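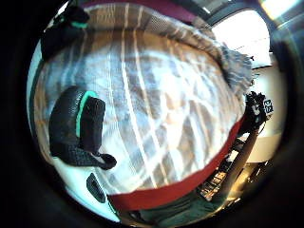 Glove fault: a fringed throw and the thumb housing

Apr 18, 2024

Folding sessions with the sensor gloves stopped for most of a day last week after a loose thread from a fringed plaid throw was drawn into the opening on the left housing. The person wearing the gloves couldn't let go of the cloth cleanly, pulled back, and the glove came partway off the hand. There were no injuries. The throw lost a bit of fringe.

Siobhán Costello was running the session at the Idmont site and hit stop straight away. The recording software did not. It carried on for another 90 seconds and marked the episode as complete, so for a while we had a fold on the books that never finished. It is episode 3824, and it has now been pulled from the set. If you copied the Idmont folder before Monday, please delete that one from your copy as well.

There are two separate problems here and we are treating them that way.

The first is the housing. Tamer Hourani took the left unit apart and found thread wound behind the inner rim. The opening has always been uncovered, and until now we had mostly been folding towels and T-shirts, which have nothing much to snag. Weerakoon, who make the housings for us, are sending a thin mesh insert. Tamer would like to see it survive 100 folds of fringed cloth before it goes on every glove. His other worry is that the insert will dull the signal, and he is testing for that at the same time.

The second is the stop button. Maj-Britt Björklund traced it to the way the logger waits for both gloves to report before it closes a file. With the left one jammed, it waited, gave up, and then saved everything under the wrong status. She has a fix on the test machine – a stopped episode is now marked as stopped, whatever the gloves are doing – and it should reach Steltotley and Idmont by the end of April.

Until both fixes are in:

Leave out anything with fringe, tassels or open-weave edges. Plain-hemmed blankets are fine.

Check both housings for lint and thread before you put the gloves on.

If a glove catches, keep your hand still and call out. Don't tug. A second person should free the cloth.

After any stop, write the episode number on the paper sheet, even if the screen says it saved properly.

Concetta Pace is going back through the earlier blanket sessions to look for other stops that were logged as complete. If you remember one, send her the day and the site and she'll find it. Spare gloves are in the grey cabinet at Steltotley – please sign them out.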